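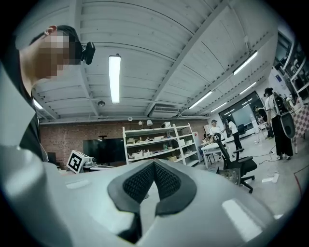 5/13/19

Room notes, back room at Whitfield. Writing this down before the table plan gets redrawn again.

Main job today was the lighting. Josué Conceição and I have been going back and forth on whether to take tubes out or leave them in and fit covers. The complaint is the same as last month: anything smooth on the work surface picks up a bright patch from overhead, and you end up turning it around or leaning over to see what you are doing. The long tube near the middle of the ceiling is the worst for this. The smaller ones toward the back don't bother me much.

Readings with the handheld meter at table height, all tubes on, door shut:
center of table 1070 lux
same spot with the long tube off 690, but Josué was standing close, so don't use it

Need to repeat the second one. Meter is the old Plorkier, battery cover is taped on, and it reads a little high when it is first switched on. Leave it sitting a few minutes before writing anything down. I forgot to do that for the first one too, so treat 1070 as an upper figure.

Tried a sheet of tracing paper over the shiny parts of the work as a quick fix. It kills the glare but you can't see edges through it. Dropped that.

Covers: Kavuvura sells a clip-on diffuser in frosted plastic that is supposed to fit the standard tube holders. Order number ends in 2584, the rest is on the slip in the drawer. Ordered one only, to try it on the long tube. If the clips hold, get more. If they don't, Josué wants to try angling the fitting off the beam, which I would like to avoid. The white paint on the beams chips and then it gets on everything.

Ceiling. The corrugated metal is loud in rain and we have no plan for that. I asked Truverden for a price on hanging panels last September and the quote came back too high for a room this size. If we do ask again, tell them up front that the air conditioner and the smoke detector both have to stay clear. The last drawing they sent ran a panel right past the smoke detector. Also ask them to show where the panels would hang from, because they drew straight over the beams as if the ceiling were flat.

Air conditioner. Set to 69 and left there for the afternoon. Fine at the table, cold if you stand right under it. The filter is due. I pulled the record sheet and the last entry is not signed, so I am going to assume it was not done. Step ladder is in the front room behind the paper stock.

Brick wall. Josué put a hand flat on it and came away with red dust, so it does need sealing before anything soft goes against it. Two choices: clear masonry sealer, or leave the brick and stand a board in front. I lean toward the sealer. It should be a matte one. A gloss finish would give us a second set of reflections to deal with. Test patch first, low down, left end, where it won't show.

Monitor. Stays in front of the brick for now. The dark screen picks up the room when it's off and that is distracting if you are facing it, but there isn't another spot with enough width. Moving it closer to the wall would help the walkway. Check the cable length before anyone tries this. I measured the gap we want to keep behind it as 11 inches, which leaves room to get a hand in at the plugs.

The two small lamps at the top of the brick: not sure which switch they are on. Neither of us could work it out from the panel labels. Josué is going to go through the switches one at a time in the morning and relabel.

To do
repeat lux readings, meter warmed up, no one near the table
clean filter, sign the sheet
sealer test patch, matte
check cable length for the monitor
diffuser on the long tube when it arrives, then read again at the same spot (pencil cross on the table, don't wipe it off)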